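Re: [equip-planning] Arm cell budget, fingers and spares – need numbers by the end of the month
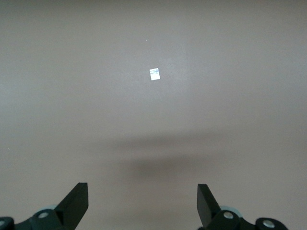 Wrist camera view, gripper open, paper square on the table

Writing this between two other things so forgive the typos. Replies are in line below, longer stuff at the end. I trimmed the quote a lot, the full message is in the archive for anybody who wants it.

On 21/07/2018, the purchasing desk at Vustthorpe wrote:

> We are putting together the request for the second arm cell and need
> to know what to put in it. Last round we listed the arm and the
> gripper and then came back four times for more money, which did not
> go over well upstairs.

No it did not. Part of that was me. The arm and gripper were quoted as a bundle and I assumed bundle meant everything. It meant arm, gripper, one cable, one power supply. No mounting plate. No spare fingers. No wrist camera bracket either, we ended up printing that.

> Question 1. Do you want the same gripper again, or the bigger one
> from Mondar?

Same again. Parallel, flat black fingers, same as in the picture. Reasons, quickly:

- we already have the finger files and the camera mount for it
- the spares are shared between cells
- people here know how to take it apart

The Mondar one is nice, I tried it at their open day. Heavier though, and the stroke is more than we need. For paper slips, labels and small cartons we are never going to use the extra width. If the other building wants it for totes that's a different request and should be on their line, not ours.

One thing to watch. The fingers are flat plates with a squared end. Fine for a block or a box. For a slip of paper lying flat on a table you have basically nothing to grab. So whatever we decide on the gripper, please leave room for the tip question (see further down), it is the part of this I care about most.

> Question 2. Camera. The quote from Flarnomon has a high resolution
> option. Is that needed or nice to have?

Depends what we ask it to do. From the height in the picture you can see the square easily, white on grey, no problem at all. You can see there's some bluish print across the top of it. You can't read it. So:

If all we want is "find the paper and go to it" then the small camera we have is plenty. Buy the same one.

If we want to read what's on it from up there, no, not with this one. Then either the better camera or move the arm closer before reading. Moving closer costs cycle time but zero dollars. My vote is move closer, and put the high res option in as an optional line so it's there if the trial goes badly. Ask Flarnomon to hold the option price for us, they have done that before.

> Question 3. Lighting. It is not in the quote. Do you have a
> preference?

Yes please put lighting in. It was missing last time and it bit us. See the dark band in front of the fingers? I take that to be the arm and gripper, shadowing the exact bit of table they are about to work on. The table also comes out brighter toward the middle top and drops off at the sides. Doesn't matter for a bright white square. It will matter for kraft labels and anything grey.

What I'd like budgeted:

- two low side lights, diffused, on their own stands
- a dimmer, or at least a switch per light
- longer cables than you think, the ones in the catalog never reach

NOT a ring light round the wrist unless somebody shows me it doesn't glare on the glossy labels. I know the Flarnomon rep is keen on it.

> Question 4. Table. Facilities say they can supply one of theirs.

Ok with me if it's matt and plain. That is the whole spec. No wood grain, no pattern, no shiny top. The plain grey is good to work on, everything pale shows up. A bit too well even, there are a couple of tiny pale specks on it that I'd want filtered out by size before we let it pick by itself. Crumbs, dust, no idea. Free fix, just software, but put a few hours in for it so it isn't a surprise.

Please ask Facilities for the load rating in writing. The arm is bolted down and it shakes the lighter tables.

> Question 5. Spares. Finance wants a number, not "some".

Fair. Numbers then:

- fingers: 8, so four pairs. Split between both cells.
- fastener kit for the gripper: one per cell. The silver bolts at the finger base and at the joint caps are the ones we have off most, and they wander away on their own.
- wrist cable: one spare per cell, this is the part that dies
- camera: one spare, shared

The fastener kit is $61 from Muriithi. Buy it from them and not out of the arm maker's catalog, same bolts as far as I can tell and they ship next day.

> Question 6. Anything else that you know we will be asked for later?

Tips. As above. There are three ways to get a flat slip off a table that I'd want to try:

1. thin soft tips on the present fingers, slide and pinch
2. a small suction cup next to the gripper, needs air
3. push the paper to the table edge and take it from there, needs nothing but a table edge in the right place

I would budget for 1 and 2 and try 3 first becuase it's free. Muriithi quoted $913 for the suction add-on, cup, valve, fitting, small pump. That's without the bracket. We can print the bracket. Please don't round it down to 900 in the sheet, last time the rounding is what got us sent back.

Also air. If we go the pump route we don't need shop air at the table. If somebody decides later that the pump is too loud (it is loud) then we need a drop from the ceiling and I have no price for that. Can Facilities give a ballpark figure now, even a bad one.

And a contingency line. I'd ask for $1000, called contingency, not hidden in the other lines. I'd rather defend one honest line than five padded ones.

> We would like to send everything in one go at the end of July.

Ok. To make that, this is the order I think it has to go in:

- Facilities confirm table and load rating
- Flarnomon requote with lighting, same camera, high res as option
- Muriithi requote so both their items are on one sheet, their quotes expire and I think ours is close
- I send finger and tip drawings, will do it this week
- somebody checks lead times. The arm is the long one. If it slips past the line shutdown then we have a cell with a table and lights and no arm in it, and we've paid for the install slot anyway

Not decided yet, would like opinions from the list:

a) Do we install the second cell next to the first or in the other bay? Next to it means shared spares, shared light stands, one person can watch both. Other bay has better power and less foot traffic.

b) Does anybody have real numbers on finger wear? Ours look ok from the outside but I haven't measured them. If 8 is silly tell me now.

c) Training. I left it out completely. Flarnomon sell a two day thing. We could do it in house but then it has to come out of somebody's hours and every time we say that it doesn't get done.

d) Service plan, yes or no. I lean no for the first year since warranty covers most of it, but check if warranty covers the wrist cable. I think it was excluded last time as a wear part. Very annoying if so, see above.

Please reply to the list and not just to me, I'm out on the floor most of the week and the requests get lost in my inbox. If you are only answering a) say so in the subject line, that one will run long.

Drawings to follow – if they aren't there by Thursday nag me.

--
equip-planning mailing list
To leave the list, send a blank message with "unsubscribe" in the subject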